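Soap Fans, Stop Buying Gadgets: Household Tips for People Who Watch Their Shows Every Day

By Petro Savchuk
Updated 16th July
Filed under: Home, TV Corner

Every few months somebody sends me a list of "genius hacks" for people who follow the daytime soaps, and every few months I try a few of them in my own living room. Most are a waste of a good hour. A popcorn bowl with a phone stand glued to it is still a popcorn bowl, and now you can't wash it. What follows is what I kept after the last round, with my doubts left in.

I watch two daily serials and whatever my wife has on at night. We record nearly all of it. Your house may run differently.

1. Clear the recorder before you blame it

People complain that their box "lost" an episode. Most of the time it was full. Ours had 436 recordings on it when I finally looked, including a Christmas special from a December I can't even place. Set the series to keep a limited number of episodes and delete as you finish each one. I don't trust the automatic cleanup setting. Ours threw out a wedding episode we hadn't seen and kept a half hour of golf.

Check the padding too. Daytime shows get bumped by news, and a recording that starts on time can still end before the cliffhanger. Add extra minutes at the end if your box lets you. If it doesn't, record the program after it and put up with the clutter.

2. Forget the fancy screen spray

I was given a bottle of Kullmont screen cleaner and used it up without seeing any difference from a dry microfiber cloth. Turn the set off, let it cool, wipe gently from side to side. For a greasy fingerprint, dampen one corner of the cloth with plain water. Never spray the screen itself, whatever the label promises, and keep paper towels and window cleaner away from it.

3. Be careful with "dialogue boost"

Half the letters I get are about whispering. Somebody confesses to something in a hospital corridor and the whole couch says "What?" The dialogue setting on our set makes the voices louder and also makes everyone sound as if they are talking inside a mailbox. Captions do a better job. Uliana Stelmakh wrote in to say a cheap speaker moved closer to her chair worked better than any menu setting, and I believe her more than I believe the menu.

If your speakers sit inside a cabinet, pull them forward until they are even with the front of the shelf. It costs nothing. Take the doily off while you're there.

4. Drinks and snacks within reach

The tip going around says to set up a full "viewing station" with a tiered tray, a warmer and a little sign. I tried it for a week and spent more time dusting the tray than eating from it. A plain side table does fine. Pour before the opening titles, put lids on whatever has a lid, and keep anything liquid on the opposite side from the remote. Plants can stay if they don't mind being bumped.

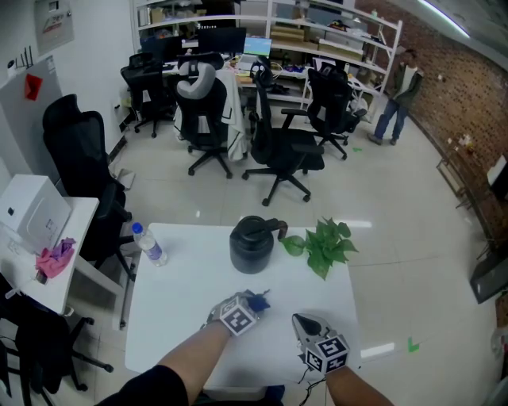 5. Getting tea out of the couch

Blot, don't rub. I know everyone says it, and I know everyone rubs. Press with a dry white cloth until it stops picking up color, then use cool water with a drop of dish soap, then blot again with clean water. Look at the care tag first. If it says solvent only, put the water down.

I can't recommend baking soda paste here. It took me three vacuumings to get it out of the seams, and the stain was still there under it.

6. Blankets shed, covers slide

The Skukby throw that all the fan pages seemed to be buying left fuzz on every dark pair of pants in the house. Wash a new throw by itself before it goes anywhere near upholstery, and clean the dryer screen halfway through. For armrest covers that slide, a strip of non-slip shelf liner underneath holds pretty well. The twist pins I bought for the same job left holes.

7. Keep the remote out of the cushions

A remote "caddy" is a pocket with a price on it. We use an old eyeglass case stuck to the side of the end table with hook-and-loop tape. My neighbor Fedir Tkachuk thinks this is ugly and he is right. He also lost his remote for most of a custody trial.

Take the batteries out if the set won't be used for a month or more. Leaky batteries ruin more remotes than dropping does, in my experience, and cleaning the contacts with vinegar on a cotton swab only works if you catch it early.

8. Spoiler-proofing, such as it is

I have tried Tudance, a phone app that claims to hide spoilers by show title. It hid a recipe for apple crumble and let through the name of a killer. Muting the actors' names yourself is dull work but catches more. Or leave the phone in the kitchen until the credits.

Reader mail

Dalal Abu Hammour asks whether a plug-in timer can shut the TV off when she falls asleep during the late rerun. Use the sleep setting in the TV's own menu instead. Cutting power at the wall can interrupt an update, and on some boxes it will stop a recording too.

Matvii Bilyk wants to know if it's worth digitizing his old soap tapes. He has up to 600 of them in a garage. My answer is to pick the ones with episodes you really miss, play one all the way through to see what shape it's in, and decide after that. Store the rest upright, indoors, and away from the speakers.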